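Right hand keeps letting go of the pegs too early, any ideas?

Our club at Rokthorpe is doing the peg board for the June meet and I've got both arms going over the board, left hand held open, right hand doing the picking up.

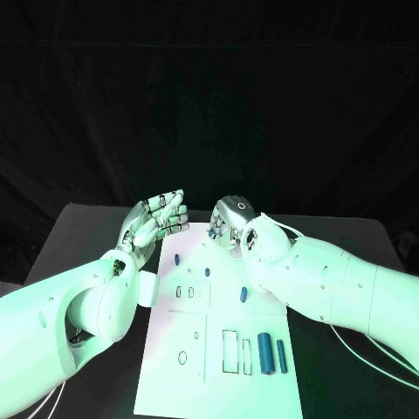
2 replies

Pulovard
What's your close time set to? We had the same trouble last year with the little blue pegs. Ours was 1,000 ms and the arm started lifting before the fingers had settled, so I bumped it to 2,000 and drops went way down. It's slow, but you get no points for speed in the first round anyway — check the rule sheet, I think it's page 13. Also try coming straight down on the peg. Tilted ones are a pain, so stand them up by hand before you start if your judge lets you.

Hisari
had this too, reboot fixed it for me

Evaristo Barbieri (original poster)
Thanks Pulovard! Mine was still on the default, so I changed it and ran the small pegs again after class. Way better, only lost one. The big cylinders are next and I'm a bit scared of those. Rebooting did nothing for me, sorry Hisari.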